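Scoreboard shot clock dropping out, Ovdale rink
Opened 1st November, status: still open
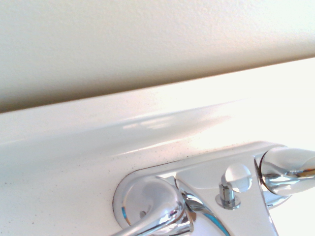

Okay, so the shot clock at the Hotstead end went dark again in the second period of the Plalis game, and this time it took the penalty timer with it! The main board was fine the whole way through.

What I've tried so far: restarted the console (came back for 11 minutes, then dead), swapped the two receivers end for end, and moved the console to channel 16 in case the Nadar bench radios were stepping on us. The fault stayed at the Hotstead end, so I'm pretty sure it isn't the receiver.

My money's on the cable run behind the penalty box. It's 300 feet and it got spliced back in February when the new glass went in (I never loved that splice).

Can somebody bring a tester before the next home game? We ran the third period off a stopwatch and a lot of yelling, and the refs weren't thrilled.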